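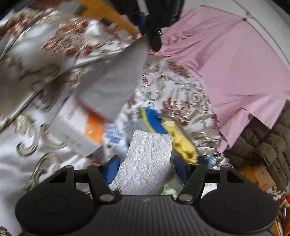
Kovholm opens its June Clear-Out to every household in Jedness

JEDNESS – Hi, I'm Raelene Treloar, and I started Kovholm because I couldn't find my own bedspread. It was under there somewhere! I had tipped out every drawer and bag in the house to sort them, bedtime was coming, and I had nowhere to sleep. That was 6 years ago, and I've been helping people dig themselves out ever since.

So I'm very happy to announce that this June our Clear-Out program is open to everybody in Jedness, free of charge, for the whole month. Last year we had 952 households sign up and we had to close the list early, which I hated doing. This year we have room for over 2,000.

The way we do it is simple. You pick one drawer or one shelf (please, just one!) and you put everything from it on the bed. I like a bed because it's a good height, it's wide, and you really do have to finish before you can lie down. Then you go through the odds and ends piece by piece – the crumpled foil, the sponge cloths, the plastic bags with who knows what in them, the little boxes you kept in case. Each thing goes back, goes on to someone else, or goes out.

Foil gets its own bag with us. People ask me about it all the time, so here's my rule: if it's clean, flatten it and use it again, and if it's torn, save it up and squash it into one big ball with the rest. Check what your own recycling pickup takes before you put it out. Empty cardboard boxes get folded flat the same evening, or they start filling up again, trust me.

We're also opening 19 drop-off points around town, and our friends at McPhee are lending us the old showroom on the corner for sorting. Rutusex is printing the sign-up cards and the stick-on labels, and I've already used up half a roll of those on my own pantry.

You can sign up at the Kovholm front desk any day from 9 a.m., or by dropping a card at the McPhee showroom. Bring a bag of something with you if you like and we'll go through it together while the coffee's on.

About Kovholm
Kovholm is a home sorting and tidying service based in Jedness. We work in kitchens, bedrooms, closets and garages, and we're good with garages.

Press contact: Raelene Treloar, Kovholm, Jedness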